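Vehicle Body Design, notes for week 5
Lecturer: Bereket Degefa

Today we speak about the facelift, that is, the small update of a car in the middle of its production life. Our case is the Perotero, a family estate built in Clundville.

A facelift normally keeps the doors, the roof and the windscreen. These parts need large press tools, and new tools are expensive. The bumpers are plastic, so the designer has more freedom there. On the Perotero the update came after 36 months, and only 39 part numbers of the outer body were changed.

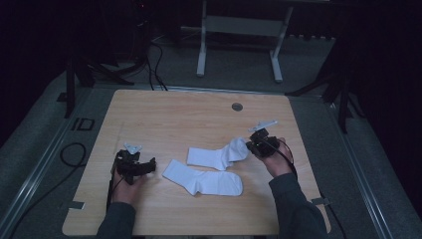
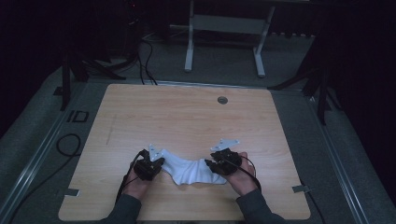
The new front bumper is made by Vullell. It has a wider lower opening, but the fixing points stay the same as before. Please remember this term, fixing points, we will need it when we come to repair costs.

At the rear, only the lamps are new. The outline of the lamp must fit the old hole in the metal, and the change is therefore mostly inside the lens.

For the next class please read Mészáros, chapter on lamps, and bring one side drawing of a car you know, before and after its facelift. Mark in pencil every panel which was kept.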